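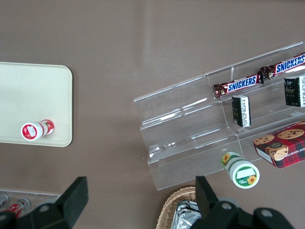
*Bench top, August. Tray left, acrylic stand right.*

**Shelf-life notes, oat crackers, batch 117**

Opened the second carton from the Lukanville store room at 9:40. Seals fine on all the packs I checked. Weighed one at 259 g with wrapper, same as the label on the carton.

Snap test first. Crackers from the top layer break clean. The ones from the bottom layer bend a little before they go -- same thing batch 16 did when the humidity got up. Moved the rest to the Malik cabinet and turned the dryer to setting 2.

Taste: a bit stale at the edges, no rancid note. Salt seems lower than I remember but I had coffee right before, so don't trust that. Somebody please retaste. 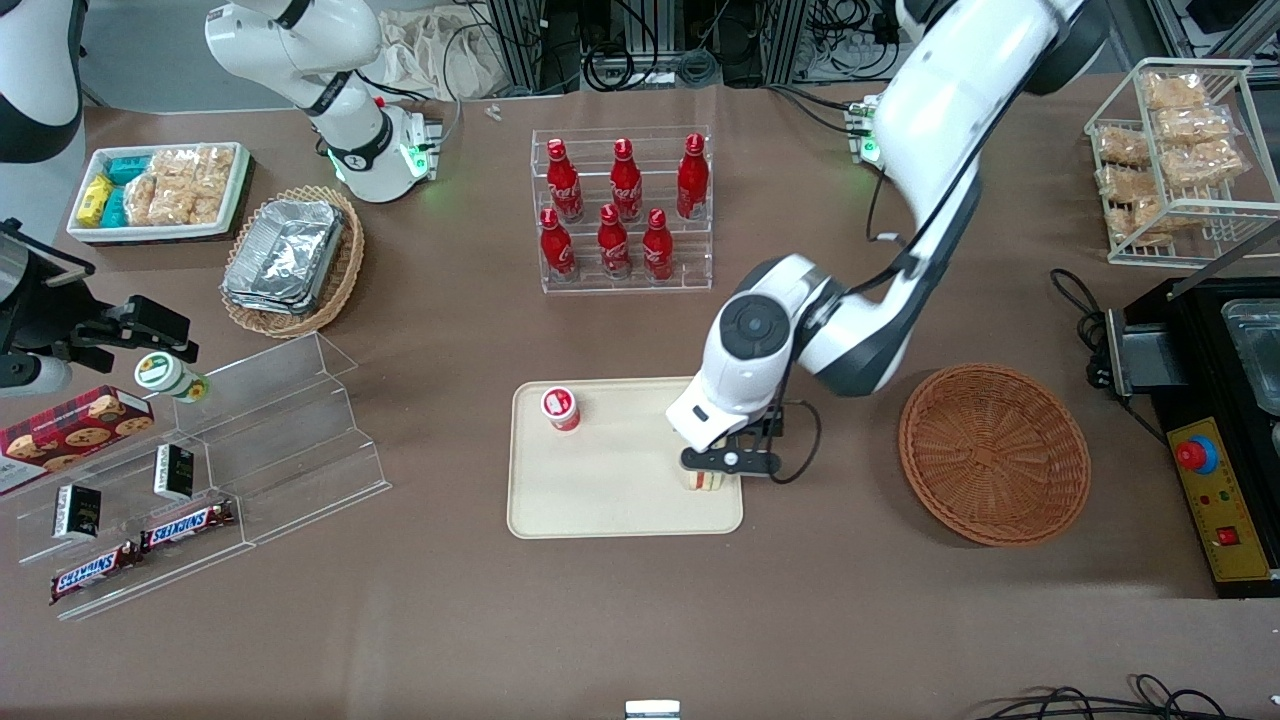 The Imai meter was drifting again. Zeroed it, got a reading, zeroed it again, got a different one. I've left the moisture column blank until it's been calibrated. The old Okunum film is gone except for one short roll, so the wrapper comparison has to wait on the order.

To do:

- retaste with water only
- calibrate meter, fill in moisture
- pull a bottom-layer pack after lunch and snap it again
- ask the store room if that carton sat on the floor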